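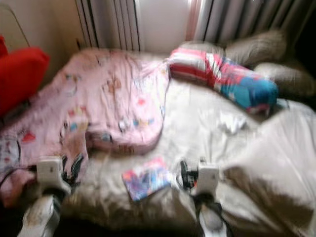
How I Get a Duvet Cover On by Myself (the Burrito Roll)

I spent most of my twenties climbing inside duvet covers. Arms up, head in, hunting for a corner in the dark like I'd lost a contact lens in a tent. Then my neighbor Polyxeni Liapis showed me the roll, on her lunch break, in about the time it takes to boil an egg, and I've done it that way ever since!

You need a duvet, a cover that opens at one short end, and a bed or a clean patch of floor big enough to lay the whole thing flat. My cover closes with buttons. Zippers are easier, ties are a pain but they work.

Before you start

Check the sizes. I once bought a cover in the Gesterbridge outlet that was a good hand's width shorter than my duvet, and no amount of rolling fixes that. If yours has been through a hot dryer, hold the two up against each other first. And if the cover has little ties inside the corners, find them now and make sure they aren't knotted from the wash.

The roll

1. Turn the cover inside out and lay it flat on the bed, with the opening down at the foot. Smooth it with your forearm. It doesn't have to be perfect.

2. Put the duvet on top and line up all the corners. If you have corner ties, tie them to the duvet at the head end. A loose bow is plenty.

3. Go to the head end and roll the cover and duvet together, toward the opening. Keep it snug, like a sleeping bag. I go a bit at a time, left hand, right hand, back to the left, or one side races ahead and you end up with a cone.

4. When you get to the foot you'll have one long fat sausage. Reach into the opening at one end, grab the edge of the cover and flip it over the end of the roll, so that end is tucked inside. Do the other end the same way. (This is the step everybody rewinds the video for. Think of turning a sock.)

5. Button up the middle, leaving the ends for later.

6. Now unroll it back toward the head of the bed. The cover comes out the right way around with the duvet inside it. Finish the last buttons, take hold of the two bottom corners and give it a good shake.

If it goes wrong

Duvet twisted inside? You probably flipped one end over and the other end under. Roll it back up and redo step 4.

Lump at the foot? Roll tighter next time. For now, pinch the top corners and shake hard.

King size is heavy going alone. My friend Sverre Nygård does his on the living room floor, on his knees, and swears it's quicker. I tried it in February on a cold tile floor and went straight back to the bed.

Washing day

I wash covers buttoned up, otherwise every sock in the load moves in. Take them out while they're still slightly damp and snap them a couple of times before hanging. Pillowcases go in the same load, and I put those on last.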